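Home | About | Programs | Youth Awards | News | Contact

Category: Meeting Minutes

BARASA YOUTH SERVICE AWARDS
Minutes of the spring planning meeting, Inmont Community Hall

Present: Gladys Wanyama (chair), Anca Ardeleanu, Sharon Langat, Shabani Simiyu
Apologies: Mercy Kinyua (report sent in writing)
Minutes taken by Sharon Langat

The meeting opened at 6:35 p.m.

1. Previous minutes
Approved with one correction. Under item 4, the school listed as "Grandivstead Middle" should read "Grandivstead High." Sharon to fix the copy on file.

2. Nominations
Anca reported that nominations closed at the end of March with 54 received, for young people ages 12 to 18. Three were sent back because the nominee lives outside the Inmont and Grandivstead school areas. Two were for the same person and will be read as one, with both letters kept.

Shabani asked whether a nominee's parent can be the one who nominates. The rules say no, but the form does not. Agreed to leave this year's entries alone and add a line to next year's form. Anca to draft.

3. Judging
Scoring sheets go out to the readers next week. Each entry is read twice. Where the two scores are more than five points apart, Gladys will do a third reading. Anca will not read the entries from Inmont Middle, where her daughter is a student.

There was a long discussion about how to score group projects against single nominees. Shabani felt a group should be scored on the work and not on how many took part. Gladys was concerned that one strong student can get lost in a group entry – this happened with the coat drive last year. No change to the sheet for now. Readers may write a note on the back.

4. Mentoring
Mercy's written report was read out. Last year's winners were each paired with an adult mentor, and all but one pair are still meeting. The remaining student moved away in January and has asked to carry on by phone. Agreed.

Mercy would like mentors to have one training evening before the new group starts, in place of the packet they get now. She can lead it if a room is found. Shabani to ask at the library.

5. Ceremony and dinner
To be held in June at the Fleltero Room, doors at 5:30 p.m. The room seats 252. Each winner gets four family seats, and the rest go on sale in May. Ticket price was discussed. Anca proposed staying at last year's price, Sharon seconded, and all were in favor.

Shabani has spoken with the kitchen. They need final numbers ten days ahead and a list of allergies with them. One vegetarian main course this time, not a side plate. Speeches will be kept to three minutes. Gladys will tell the speakers herself.

The engraver needs spelling of names by mid-May. Two were wrong last year and had to be redone at our cost.

6. Money
The balance was reported and accepted. The bake sale brought in less than hoped, with about 40 people through the door. The travel fund can cover one winner and a parent going to the state youth gathering in the fall. Applications for this to be handled after the ceremony.

7. Other business
Gladys has had a request from the radio station to interview a past winner. Sharon to contact families first. No names or phone numbers to be passed on without a signed form.

The banner is missing. Last seen at the food drive – Anca will check her garage.

8. Next meeting
In May, same place, 6:30 p.m. Mercy to chair as Gladys will be away.

Meeting closed at 8:10 p.m.

2 comments | 6 shares 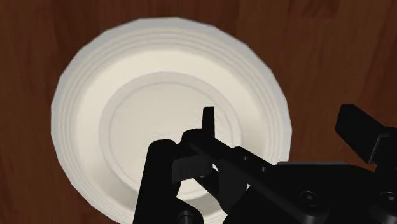 Barasa Youth Service Awards – Empty White Plate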